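Restoring the Kalau Tablet to Factory Firmware After a Failed Update
August 25, 2024

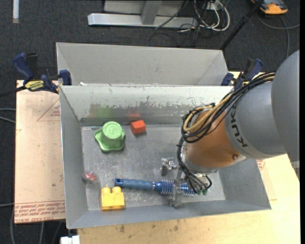
A KUKA arm over a metal bin, with the gripper lowered onto a hairbrush.

Readers of this blog have written to ask for a complete account of the recovery procedure for the Kalau tablet. The earlier entry on the subject covered only the standard update through the settings menu. The present entry concerns devices that no longer start normally, including those that restart repeatedly at the logo or remain on a blank screen after an interrupted update.

The procedure erases all personal data stored on the tablet. Photographs, messages and application data that have not been copied elsewhere cannot be recovered afterward. Owners whose device still reaches the home screen should make a backup before proceeding. A memory card, if one is installed, should be removed and set aside.

What is required

A computer running Windows, with administrator rights
The original data cable or one of equivalent quality
The Totuvow flashing utility, version 3
The Krishnan USB driver package
The factory firmware archive, build 1121
A battery charge of at least 52 percent

The build number must be checked against the label on the back of the tablet. Build 1121 is intended for the Wi-Fi model only. The cellular model uses a separate archive, and the two are not interchangeable. Installing the wrong archive will disable the touch panel, and the correct archive must then be written again from the beginning.

Preparing the computer

Install the driver package first and restart the computer when prompted. The tablet should not be connected during this stage. If an older version of the driver is present, it must be uninstalled through the control panel, as the two versions conflict and the utility will report that no device has been found.

Extract the firmware archive to a folder with a short path and no spaces in its name. The utility does not handle long paths correctly and may close without displaying an error.

Writing the firmware

Power off the tablet completely. Hold the volume down key and connect the cable to the computer. Release the key when the download screen appears. The utility will show the connected port in its upper field.

Select Load, choose the file with the scatter extension, and wait for the partition list to fill. Leave every box in the list as it is. The option named Format All must remain unchecked. It removes the calibration data and the serial number, and neither is included in the firmware archive.

Select Start. Do not disconnect the cable or allow the computer to enter sleep mode while the progress bar is moving. When the utility reports completion, disconnect the tablet and hold the power key until the logo appears. The first start takes considerably longer than usual.

If the procedure fails

A message stating that the handshake has failed generally indicates a faulty cable or a front panel USB port. Use a port at the rear of the computer. A checksum error indicates a damaged download, and the archive should be obtained again.

Rattana Klinhom wrote to report that her tablet was not detected until the Wurodora sync program had been closed from the system tray. I have since reproduced this on my own computer. The program holds the port open even when its window is not visible, and it should be closed before the utility is launched.

Questions regarding the cellular model may be left in the comments. I do not own that version and can answer only from its documentation. Requests for modified or unofficial firmware will not receive a reply.

Filed under: Firmware, Tablets, Recovery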